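Hand-Held Gripper Tools: Nollinau and Lollanitz Compared

By Bonifacio Palacios, updated October
4 min read

Gukholm stocks two hand-held gripper tools for teams recording manipulation data in homes, labs and workshops. Both are held by a handle, closed with a trigger, and carry their own camera, so no arm is needed on site. We used the two side by side on household jobs before listing them, mostly cloth, bedding and small kitchen items. The notes on this page come from that work.

Nollinau

The Nollinau weighs 688 grams with the battery fitted. Its fingers are soft and slightly flexible, and they bend around an edge before they grip it. On towels and shirts this helps a lot. You can come in at a poor angle and still close on a fold. On thin rigid things, such as a spoon lying flat on a counter, the tips tend to ride up and you have to try again.

Trigger travel is long. Some operators like the fine control at the start of the stroke. Others found their index finger tired before the end of an hour. The spring can be swapped for a lighter one (sold separately), and we recommend the lighter spring for anyone with small hands.

Lollanitz

The Lollanitz is heavier and better balanced. Its fingers are stiffer, and the opening is narrower than on the Nollinau. It picks up cards, pens and cutlery with less fuss. With cloth it needs a cleaner approach, and a thick quilt bunched up in front of the tips will push them apart.

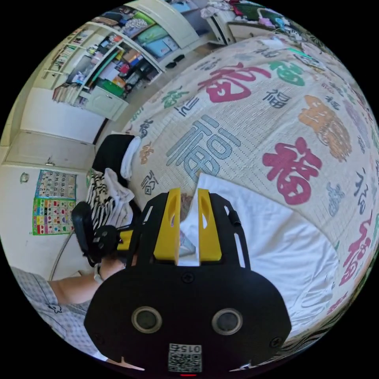 Bedding was the hardest test for both tools. A large sheet moves when any part of it is pulled, and the far corner is often out of the camera's view when the near corner is picked up. We had operators work slowly and pause for one second after each grasp. Recordings made that way were easier to label, and fewer had to be thrown out.

Busy patterns did not cause tracking trouble on either tool. Plain white walls did. If the room has large blank surfaces, turn so that shelves or furniture stay in view for most of the recording, or put up a few printed markers.

Battery and storage

In our use the Nollinau ran for 43 minutes per charge and the Lollanitz a little longer. Both charge over USB-C and can't record while charging. Order a second battery if you plan full-day sessions. Use a fast memory card; slow cards dropped frames on the Lollanitz without any warning on the unit.

Fingers and spares

Finger sets are rated by the maker for 2,000 cycles on the Nollinau. No rating is given for the Lollanitz. Check the base of each finger for small cracks when you clean it, and replace both fingers together. The sets are not interchangeable between the two tools.

Either tool can be matched to the Montoya wrist mount, which puts the same fingers and camera on a robot arm. The Montoya needs an adapter ring for the Lollanitz. Recalibrate the camera after every finger change, even if the new set looks seated the same way.

In the box: tool, one battery, charging cable, one finger set, hex key. Memory card not included. Orders ship in 4 working days. Loan units are available for labs that want to try both before buying.

Contact Gukholm sales and support | © Gukholm. All rights reserved. | Back to top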